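Subject: Re: [dikent-data] Episode boundaries for pick from container
From: Nesma Kettani
To: dikent-data list

Gonzalo Herrero wrote:

> We have 1,567 demonstrations on the server for the container task and
> I can't train on them as one set. Two sites cut the episode when the
> object clears the rim. The other one keeps recording until the object
> is released on the table. The policy learns to stop in midair on half
> the starts. Can we agree on one rule before the next batch goes out?
>
> Also, are we still logging finger width at full rate? The files from
> Witis look decimated.

Agreed on the first point. My proposal is that an episode starts with the fingers open and outside the container, and ends 20 frames after release. Anything that stops at the rim gets the tag "partial" and stays out of the main set. I would not delete those. Candela used the partial ones for the grasp classifier and they worked fine there.

On width: full rate, always. The Witis export script had a downsample flag left on from the spring. Ayuba has turned it off, and the raw logs are intact, so those files can be exported again.
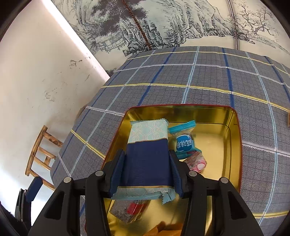 Grasp labels need a rule too. At present we record "top," "side" or "edge," and annotators disagree most on soft packages, where the wrapper deforms and the contact area is hard to judge. I would drop "edge" and record two things instead: which part of the object the pads touch, and whether the object is over the container opening at that frame. A pillow pack held across its middle band, with the crimped end sticking out below the fingers, would be "middle, over opening." The same pack held by the crimp would be "end, over opening." Two annotators should be able to agree on that without a call.

For mixed containers, please don't sort the contents first. We want the target next to things of other sizes and wrappers, including clear plastic, which the segmentation model still handles badly. Shiny metal interiors are wanted as well. Macarena's last run had 155 episodes rejected by the tracker, nearly all from a bare table against a blank wall. Patterned cloth and busy walls give it more to hold on to, so leave them in.

Quota for June is 1,000 accepted episodes across the three sites, counted after filtering. If a site runs short of objects, change the container before you repeat the same pick -- the loader already drops near duplicates within a session.

Open items:

- Gonzalo: confirm that 20 frames is enough tail for the stop signal.
- Ayuba: re-export the Witis files with width at full rate.
- Candela: update the label sheet once the grasp wording is settled.

If there are no objections I will change the recorder config and push it to the Fu branch. Old sessions keep their old tags until the relabel pass.

Nesma

Recent threads on this list
Finger pad wear and drift in width readings
Loader: near duplicate threshold too strict?
Calibration board, which print size
Window 2 release notes

This archive uses cookies to remember your thread view. Accept | Settings

Contact the list owner | Copyright Dikent project contributors | Back to top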